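Section 11: Preparing the Work Surface and Sorting Sticker Sheets

11.1 Scope

This section applies to stainless-steel packing tables fitted with a low rear backsplash, as supplied with the Wasero packing station. It covers cleaning the surface, laying out sticker sheets, and sorting them before they are placed in mailing envelopes. Operators should read Section 9 (Receiving Stock) before starting.

11.2 Preparing the table

1. Remove all stock, tools, and paper waste from the table.
2. Wipe the work surface with a damp lint-free cloth, following the direction of the brushed finish.
3. Wipe the backsplash and the joint where it meets the table. Adhesive residue tends to collect in this joint.
4. Dry the surface fully with a second cloth.

CAUTION: Do not use steel wool or scouring powder. Scratches in the finish can catch the edges of paper sheets.

NOTE: Grosteck surface cleaner (order number 3296) may be used once a week. Rinse with clean water afterward.

11.3 Laying out the sheets

1. Take one sheet at a time from the supply tray. Hold it by the margins.
2. Place the sheet on the table with the printed side up.
3. Leave clear space on both sides of the sheet so that it can be picked up again without bending.

Character sheets with a colored background, such as the pink series, must be kept apart from plain white sheets until the order has been confirmed.

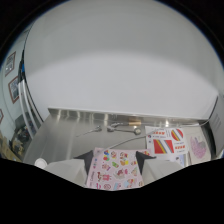
Check each sheet under even light. Polished metal reflects overhead lamps, and glare on the sheet may hide a lifted corner. If necessary, turn the sheet or move it to another part of the table.

4. Confirm that all stickers lie flat and that none has separated from the backing.
5. Compare the design with the order slip.
6. Place accepted sheets in the Vondach sorting tray. Place rejected sheets in the return folder.

CAUTION: Do not slide sheets across the joint at the backsplash. Lift them clear of the surface.

11.4 Storage

Store sorted sheets flat, away from direct sunlight and heat. A full tray holds 251 sheets. Do not stack one full tray on top of another.

Replacement trays and dividers are listed in the Grabowska parts catalog under item 1216.

Section revised 16 October 2018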